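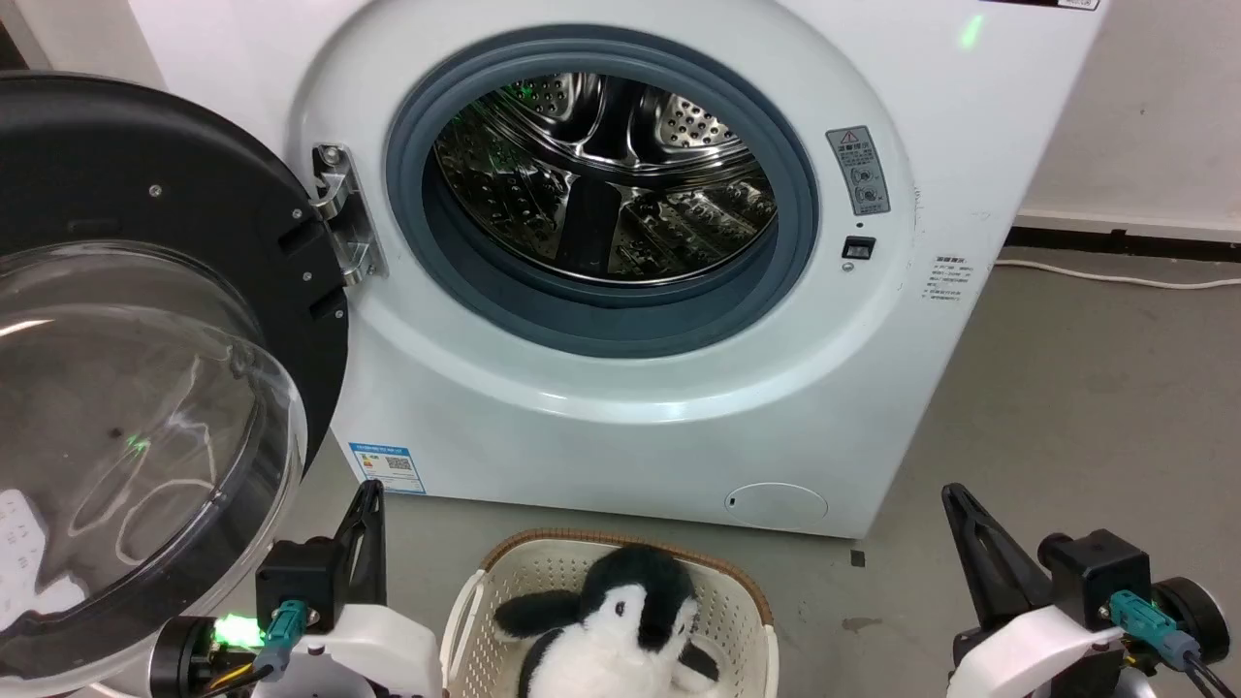

Open afternoon at Hisix, Lutgate, December. Finally getting this up, sorry to everyone who's been asking. Went along with a few from the Upadhyay evening class, doors at 2, coats in a heap on the radiator, tea straight away which was much needed. The laundry corner was where most of us ended up and stayed. Washer door wide open, drum empty, a gripper either side of the basket and a penguin flat on its back in there looking at the ceiling. Everyone got very attached to the penguin. Small children especially, but also Mamta, who asked if it had a name. It does not, or didn't when we arrived.

LAUNDRY CORNER, front-loader and basket
Two arms, soft toy, one washing machine. The task is basket to drum and it sounds like nothing till you think about it. Toy has no proper edges, it squashes, flippers go where they like. We were told that plush is harder than a folded towel and easier than a fitted sheet. Fitted sheets got a groan from the staff.

The label on the front of the washer is in Chinese, four big characters under a warning triangle. One of our lot read it out as "a friendly reminder", then the demo person said yes, that's the one, they all get asked.

What I liked – the slow bits. The arms stop, have a think, come in again from a diffrent angle. Somebody behind me kept whispering "go on, go on".

Asked about the glass door, because it bulges out a fair way and is see-through and shiny. Reflections are a pain apparently. Same for the steel inside the drum. They've tried lights lower, lights higher, curtains shut. Best results in the morning, worst at 4 in the afternoon, so of course we were there at 4.

NUMBERS, for those who wanted them
Scribbled on the back of my parking ticket so don't quote me in anything serious. 1,914 tries logged on the laundry job since they started. 300 of those with soft toys, rest is towels, socks and T-shirts. 47 in one day is the record, and they said never again, everybody's shoulders had gone.

Shoulders, because a person guides the arms through the job first. The software learns from those goes and then has a try on its own. Zemodus is the name for the software side, Hisix do the arms and the fitting out. I got these the wrong way round in my first email, apologies to both.

HAVING A GO
Yes, visitors were allowed! Short turn each, queue down the corridor. You hold a pair of handles and the arms copy you, a fraction behind. Very odd feeling. First thing everyone does is wave. Second thing is bump the basket.

Mamta Nigam was the best of our group by a mile. Quiet, small movements, didn't snatch. She says it's years of icing cakes. I was hopeless, went in far too fast and ended up holding the rim of the basket with great confidence.

Tip for next time – take your big coat off first, sleeves get in the way of the handles.

QUESTIONS PEOPLE ASKED
Can it do the powder drawer? Not yet.
Does it shut the door? Sometimes. Pushing it to is fine, the click at the end is the tricky part.
What about a red sock in with the whites? Big laugh, no answer.
Could my mum have one? Long answer to this, short version no, not for a good while. Price, size, and it needs someone in the room. I thought they were straight with us on that, no sales talk at all. A couple of people were a bit dissapointed but better that than being fibbed to.
Is it noisy? Less than you'd think. The kettle was louder.

OTHER BITS
Talk upstairs was good but ran over, I missed the last part to move the car. If anyone took notes please send them. 210 through the door over the afternoon, going by the sign-in sheet, which is more than they had biscuits for.

Way in is round the back of the Lutgate building, past the bike racks, NOT the front entrance where half of us stood ringing the bell. Lift is working. Loo on the ground floor only.

Found afterwards under a chair: one grey child's glove, one reading glasses case (empty), one library book on canals. Hisix reception have them.

NEXT ONE
Spring, no date yet. They're hoping to have a kitchen corner going as well, cups and plates into a rack. Places go through Upadhyay again so email the class address if you want to be on the list, and say if you're bringing children so they can put the step out for the handles. I'll be driving over and have room for three if you don't mind the dog blanket.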